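One Day at Brorivham, and What I'd Do Differently

I'd been promising my nephew a trip to Brorivham for two years, and when October came round with a spare Saturday in it I ran out of excuses. We went for the autumn event, when the lanterns go up in Tang village and the park stays open late.

First thing: get there before the gates open. We rolled up at quarter to ten feeling smug and still joined a queue that went back past the ticket huts. My friend Ximeng Yu, who has held an annual pass since the place opened, had told me to walk left when everyone else walks right. So we did, and we were on Flirneveo in 12 minutes – by lunchtime the board outside said 100!

Flirneveo is the water one, by the way. It looks gentle from the path (it isn't, I had wet socks until teatime) and the last drop comes after a long dark bend where you're quite sure it's all over. My nephew screamed, then asked to go again before we'd even stopped.
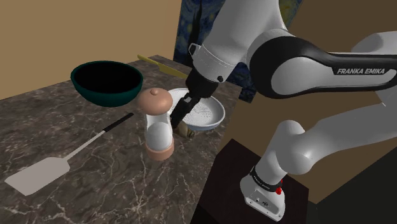 Food was better than I'd feared. The burger place by the entrance wants £15 for something flat and sad, but if you keep walking you'll reach Itanley, a little courtyard with proper tables and a noodle bar. We sat there for ages. A juggler called Gianni Guerra does a turn by the fountain in the afternoon, and he had my nephew holding his hat for the whole act, which I'll be hearing about until Christmas.

Now, money. I paid £39 for my ticket at the gate and it's cheaper if you book ahead, so do that. I'd skip the locker (we put one coat in it and then wanted the coat) and I'd spend the difference on a second hot chocolate once it gets dark.

Because you do need to stay until dark. The lanterns come on in Tang village a bit after six, street by street, and the queues thin out as the families with pushchairs head home. We got two more goes on Flirneveo and one on the carousel, then fell asleep on the train back and nearly missed our stop.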